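4. Adding a new restaurant unit to your Movora account

Before you start, please prepare the unit number and the tax form of the store. The account owner must do these steps. A shift manager login is not enough.

1. Open Settings, then Units, and press Add unit.
2. Type the unit number without spaces, for example 3421.
3. Choose the parent company from the list. For Zilto franchise stores choose Manolakis.
4. Press Save and wait until the status changes to Active.

Note: One account can hold up to 400 units. If you reach this limit, the Add unit button becomes gray.

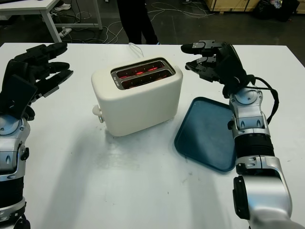 MENU AND EQUIPMENT

5. Go to the tab Menu and press Copy from another unit. The prices are copied also, so check them before opening.
6. In the tab Equipment, enter each appliance on its own line. Leave the serial number empty if you don't have it.

Caution: Do not close the browser during the copy. If the copy stops, you will see error 383. In this case delete the new menu and begin again from step 5.

Sales reports from Zesside registers appear after the first daily closing.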